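Learning from demonstration (robotics)

Learning from demonstration, which you'll also see called imitation learning or teaching by showing, is a way of getting a robot to do a job by doing the job with it a lot of times and letting software find the pattern. I've spent a good part of my working life on the "doing the job with it" end, so this entry leans that way. If you came for the math, the entry on policy training is the one you want (and good luck, it's long!).

The short version goes like this. A person makes the arms move, the computer writes down where every joint was and what the cameras saw, and later on a program is trained to produce the same sort of movement when it sees the same sort of thing. Laundry is a favorite subject, and so are kitchens and small parts.
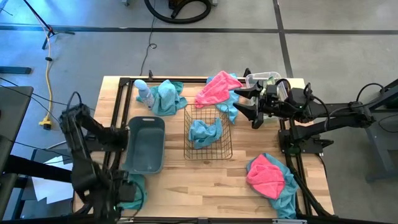
Entry written by T. Iyengar for the Jarnen Open Handbook of Robotics
Section: Teaching and Data

Ways of showing

There are two big families. In the first one, usually called kinesthetic teaching, you take hold of the arm itself and push it through the motion. The motors go slack enough that you can move it, and the joints record as they go. It's a lovely way to start because you feel right away when you're asking for something the arm can't reach. The trouble is that your own hands and sleeves end up in the camera view, and the robot won't have your sleeves around when it works alone.

The second family is remote control, or teleoperation. You stand or sit somewhere nearby and move a thing, and the robot moves to match. The thing can be a joystick, a pair of tracked hand grips, or a small copy of the arm with the same joints in the same order. I'm fond of the small copy, which we call a leader (the big arm is the follower). The first time I used one I forgot to breathe for most of a minute, and then I dropped a sock.

Two-armed work is nearly always done by remote control. Guiding one arm by hand is fine, but guiding two while also opening and closing both grippers is a wrestling match.

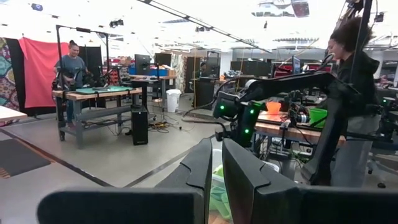 Where the operator stands matters more than beginners expect. I've tried it from behind the arms, from the side and from another room with only the camera feeds, and each one changes how people move. From the side you see depth well but mix up left and right for the first hour. In a shared room you also get used to neighbors: there may be one person at a bench on the left and another looking down at a bench on the right, with an arm reaching across the space between, and a camera carried at the wrist takes all of that in as background. Some teams hang cloth or panels to quiet it down. Others leave it busy on purpose, hoping the trained program learns to ignore it. I'm in the second camp, mostly, though I've lost that argument more than once.

Episodes and resets

One complete try is called an episode. It begins with the arms in a home pose and ends when the task is done or the operator gives up. At Jarnen we kept episodes for towel work to 32 seconds at the longest, which felt cruel in the first week and generous by the third.

Between episodes somebody has to mess the table up again, and this is called the reset. It's an undervalued skill! People are tidy without meaning to be. Ask someone to drop a towel at random and they'll drop it in the same spot, with the same corner toward them, all afternoon. The Vado workbook has a page of suggestions for this – toss from shoulder height, use your other hand, turn the basket – and I still use it. My own additions would be to change which container is nearest the arm and to let pieces of cloth overlap, so that picking one up sometimes drags its neighbor along.

Failed episodes are usually marked and kept. A fumbled grasp that gets corrected can be worth more than a smooth one, as the program otherwise never sees what recovery looks like.

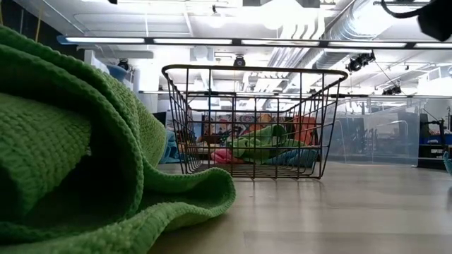

Jarnen Open Handbook of Robotics, Vol. 3, p. 32

How much is enough

This is the question I get asked most, and I don't have a clean answer. For a single simple pickup with one object, I've seen decent behavior from a few evenings of showing. For sorting cloth by color into containers, our group at Sovness collected 3000 episodes with 5 operators, and the result was good on towels and pretty hopeless on anything with sleeves. Soft things are hard. A mug is the same mug every time you look at it, and a towel never is.

Variety between operators is a mixed blessing. One person pinches a corner, another grabs the middle and shakes. Train on both and the arm may dither between the two, hovering over the cloth like it's picking a doughnut. Some labs agree on a house style beforehand. We had ours on a card taped to the monitor, and people followed it until lunch. 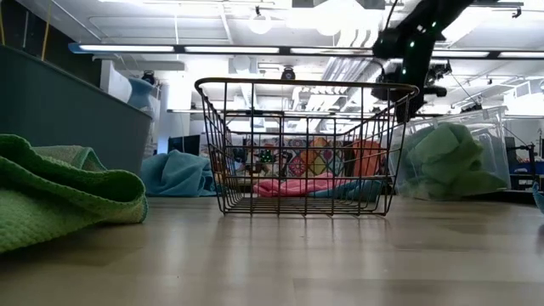

Baskets deserve a paragraph of their own, because I've burned a lot of hours on them. A solid tub hides what's inside it from a low camera, and an open grid does the opposite and shows too much. Look through the wires of an empty one at table height and there's a pink cloth and a blue one in there, except they're behind it. A person sorts that out by leaning over. A program with one camera view has to learn it from examples, so it helps to record plenty of episodes with the basket empty and fabric lying past it, and to have a second view from above or from the wrist. Clear bins have a related problem, with the cloth showing blurry through the walls and maybe bulging over the lip too, which makes "inside" harder to judge than you'd think.

Related entries

Leader and follower arms
Gripper design for cloth
Policy training
Camera placement
Resetting a workspace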